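Pesura two-arm bench kit: evaluation report
Student project, final submission
27 September 2023

1. Background

The Pesura is a two-arm robot kit offered on a term licence by Lombardi. The department asked for a review before deciding whether to take the service for the teaching lab. This report covers setup, one household task (wiping up a spill) and the support we received. Speech control and the mobile base were left out.

2. What is included

The licence gives you both arms with two-finger grippers, wrist cameras, a head camera and the Traresine software for recording and replaying demonstrations. Software updates are included. Replacement fingers are not, and a pair costs 212 euros. The manual runs to over 4000 lines in a single web page with no index, so finding the gripper calibration took us most of a morning.

3. Wiping task

We chose wiping because the supplier lists it as a ready-made skill. A yellow liquid goes on a white tabletop in patches of different sizes, and a light blue towel is left on the table. The robot must find the towel, take hold of it and clean the patches. The skill was trained further on our own demonstrations, 1091 in all, recorded from February onwards.
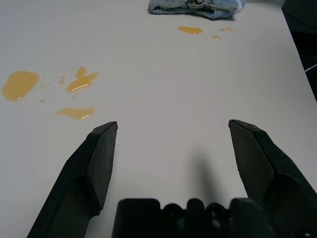

Wrist camera view, with the gripper open and the towel at the far end of the table.
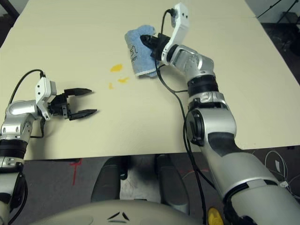
4. Results

The towel was found reliably. Grip was the weaker point. When the towel lay flat the fingers tended to slide over it, and when it was bunched up they usually held. Large patches were wiped better than small ones. Single drops were often missed — the software seems to treat them as reflections, although we could not confirm this.

Pressure was harder to judge. The force setting has only a low and a high value. On low, the towel passed over the liquid and left a film. On high, the arm sometimes stopped with a fault and had to be restarted by hand. We used high for most runs.

5. Support

We opened 2 tickets with Lombardi. The first, on calibration, was answered the same day. The second, on the force setting, was passed to Pason, who maintain the arm firmware, and was still open when we finished.

6. Recommendation

The kit is usable for teaching as it stands. Recording demonstrations is simple, and new students managed it after a short introduction. For project work on contact tasks we would wait for a finer force setting. If the department goes ahead, we suggest the one-term licence and a spare pair of fingers, ordered at the same time.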